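I've been arguing with my brother-in-law about the ceasefire in the Yan valley since July, and I'm tired of hearing that the monitors are useless. They're too few, sure! There are 40 of them for a front line of 508 kilometers, and half the roads out of Sketimo are mined. But pull them out and who's left to say which side fired first?

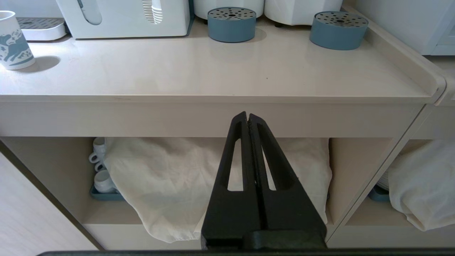 *A beige cabinet top, seen up close.*

Toshiko Tanabe wrote a column last month saying outside governments should either arm the Illo brigades properly or go home. I like her writing (I've clipped more of it than I'd admit), but I think she's wrong here. We armed them once already. Six months later those same rifles were turning up at checkpoints on the other side of the river, and people in Skindus were paying "tolls" to men wearing both kinds of armband.

What I'd rather see is boring stuff — more monitors, radios that work in the hills, fuel for the trucks. Chaminda Dewan, who ran the northern office for a while, asked for exactly that and got some 1086 blankets. Blankets are nice. They don't tell you where the mortars are.

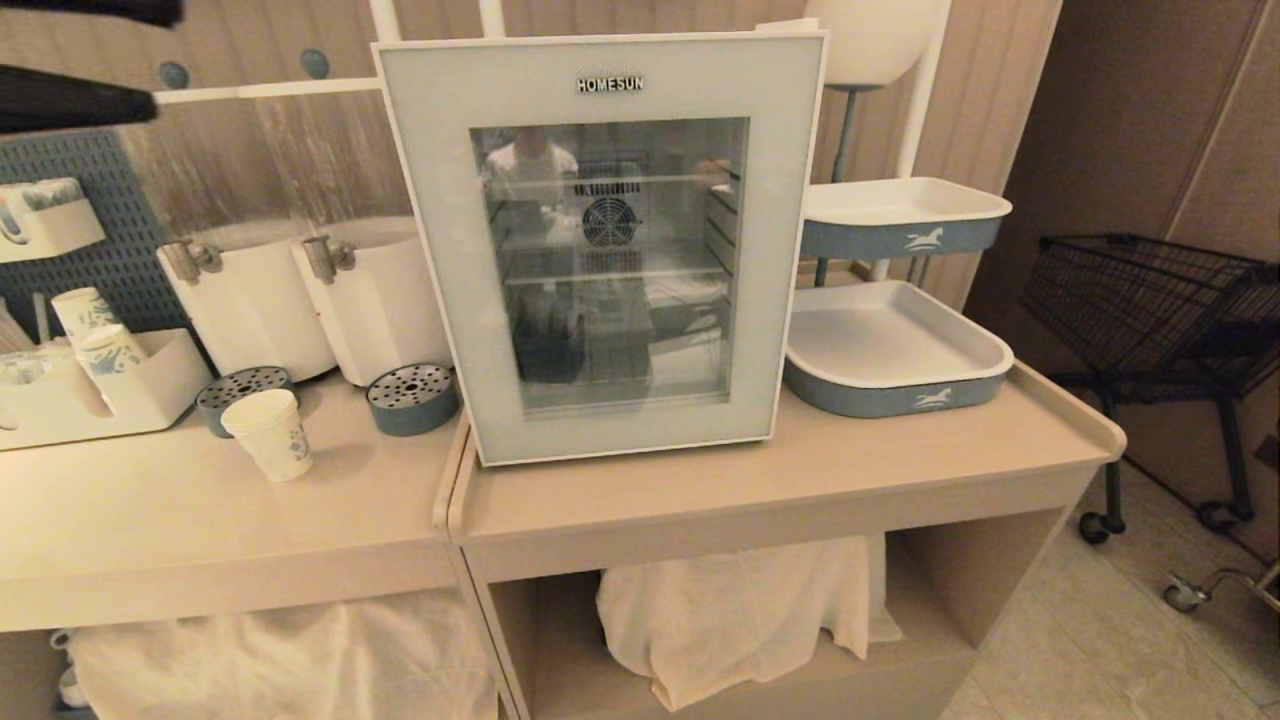 Would more monitors stop the shelling?

Probably some of it, mostly near the towns, where commanders still care about being blamed. Up in the hills I wouldn't expect much change before a real deal is signed.

My brother-in-law says that's a lot of money for "some of it." He may be right about the money. I'd still pay it.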